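# Taking a class to see a robot demo, worth the whole morning?

Posted in Trips & Visits by **mapleleft_dad**, Wednesday, April 22, 2026

Went to the open day at Skorham last weekend, the one with the two white arms packing groceries into a pink basket. Loved it. Now I've volunteered (why) to bring my daughter's class to the September one. Groups of six, two hours total incl. bus. Is it enough for them? What do they do while waiting? And how do I stop it turning into everybody staring at an arm that isn't moving? Anyone done this with kids, pls tell me what worked.
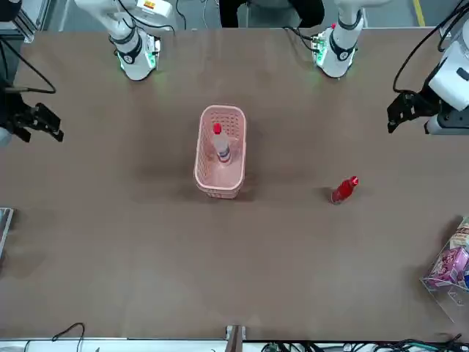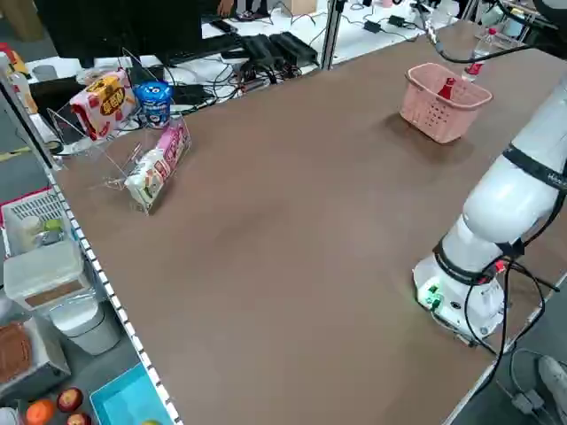

**Raelene Tawhiri**

Two hours is fine but not if the bus is in it. Call them and ask for the first slot. I took my fifth graders last fall and we lost so much time on coats and bathrooms that the last group got a very short look. They were sore about it all the way home.

What I'd do, quick because I'm between classes:

- Ask who's running the table that day. It makes a huge difference. We had an engineer who let the kids pick which item went next, and you could have heard a pin drop. The group before us got a guy who talked about joint limits. You can ask for "someone who likes questions," I did, they didn't mind.
- Have each kid write down a guess before the arm starts. Will it grab the bottle by the neck or by the middle? Will it pick up one that's lying down? Doesn't matter if they're wrong. They watch a lot harder when they've bet on something.
- Tell them ahead of time it is SLOW. Mine had seen robot dance videos and expected that. A slow careful reach toward a bottle is a let-down if you came for backflips. Once I said "watch it like you'd watch somebody thread a needle" they settled.
- Ask to see it fail. Seriously. Our engineer moved a bottle over while the arm was already on its way and it closed on nothing. Biggest laugh of the day, and then the best conversation of the day, about what the thing knows and what it dosen't.

For the waiting kids: we did a "be the robot" game in the hallway. One kid blindfolded with oven mitts on, one kid giving directions, a shopping bag and some empty bottles. "Left. More left. Down. Close." They get why it's hard in one round. Bring your own mitts. And don't let them use glass, I shouldn't have to say that but I had a parent show up with a jam jar.

Also there's a line you stand behind and they mean it. Short kids in front or they'll see nothing but elbows. I'd practice the lining up at school.

Snacks after, not before. There's packaged food out as part of the grocery stuff and my kids asked four times if they could have it. They can't.

**mapleleft_dad**

This is gold, thank you!! Oven mitts are going on the list. Did you need extra adults? School says two is plenty, I have doubts.

**Raelene Tawhiri**

Two is plenty in a classroom. For this I'd want four. One stays with the group at the table, one runs the hallway game, one for bathrooms, and one spare who ends up holding the coats. If you can only get two then skip the game and do a worksheet, sitting down. Less fun but you won't lose anyone.

Permission slips: ask Skorham for their photo wording and staple it to yours. They record at the tables and some families want to know that up front. We had one family say no and it was fine, the kid stood off to the side and still saw everything. Just don't leave it to the morning of.

**stirum_steve**

Disagree on the worksheet, kids hate them. And I don't think it's worth the bus at all tbh. We drove over from Stirum, parking was a mess, and the arm my son wanted to see was down for some calibration thing the entire time we were there. He saw a monitor and a guy typing. Lovely guy. But still.

If you want moving robots go to a warehouse tour or one of those places where they make your coffee. Same motion all day long, never stops, kid goes home happy.

**mapleleft_dad**

Ugh, the "arm is down" thing is exactly what I'm scared of. Is there any way to know in advance?

**stirum_steve**

No clue. Call I guess.

**oldsong_lib**

Coming in from the library side, we run a kids' tech club on Song Street and have been to this and a couple others. Some of what Steve says is fair. These are working setups, people are changing stuff on them right up until the doors open, so yes, sometimes you get the monitor and the guy typing. A coffee robot will never do that to you. But a coffee robot also does one thing with the same cup in the same place. The picking tables have things standing up, things tipped over, a basket that might not be where it was last time. If your kids are old enough to notice that difference it's worth the bus. Below third grade I'd probably take Steve's advice and get the coffee (cocoa).

About knowing in advance. Ask for the demo table list the week before. It isn't on the website, you have to email. Then ask which tables have a backup. When ours went down they moved us along to the Silodik table, which is a sorting arm, smaller, kinda loud. It worked out ok because someone had planned it. Have your B plan in writing so you're not negotiating with a line of kids behind you.

Other stuff, no order:

Questions. Collect them at school and throw out the repeats or you'll get "how much does it cost" from every single group. The good ones from our bunch: how does it know it's holding something, who taught it, what happens if a person puts a hand in there, does it have a favorite thing to pick up. That last one got a real answer, she said boxes are easy and floppy bags are a pain.

Noise. Quieter than I expected at the arm tables, but the hall echoes. One of ours wears headphones and was glad of them.

Floor. Cables. Closed shoes, and no backpacks near the tables, make them leave those on the bus.

Afterward, have them draw the hand. Just the hand part. You'll find out fast who was looking, and the drawings make a nicer thank you than a card. We mailed ours and they put them up by the entrence.

**mapleleft_dad**

Emailed them just now, asked for the first slot, the table list, the backup and "someone who likes questions." Will post back when I hear. Still two adults short if anyone on here is local and free on a school morning.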